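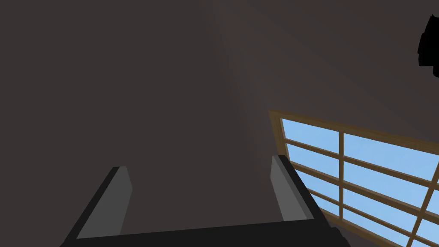 Wall and part of the window, February.

Sultana Street Reading Room — progress report to the Paniro Fund

Second report on the grant. Short one, we reopen the side room at 4 pm and there are still boxes to shift.

Money first. 2,890 spent so far, nearly all of it on shelving and the first book order from Totent. Receipts are in the shared folder. One invoice from Zullier still missing, have asked twice. Will forward when it comes.

Membership now 81, up from the last report. Most of the new ones are parents who came in for the after-school hour and signed up at the desk. Adult evening group is slower — 9 regulars, same faces mostly. We moved it half an hour later and that helped a little.

Large print order came in short. 12 titles on back order, supplier says next month. Have lent out what we have but the waiting list is getting long and people do ask.

Lending records: the old card system is finaly typed up. Took longer than planned. Some cards had no return date at all so those are marked unknown, please don't read the overdue figure too closely this time.

Not done yet: sign for the front door, Spanish shelf labels, the summer schedule. Labels are printed but teh glue on them is no good, reordering.

Request — can we move what's left in the travel line over to large print? Roughly half of it is unused. Need a yes or no before the next order goes in.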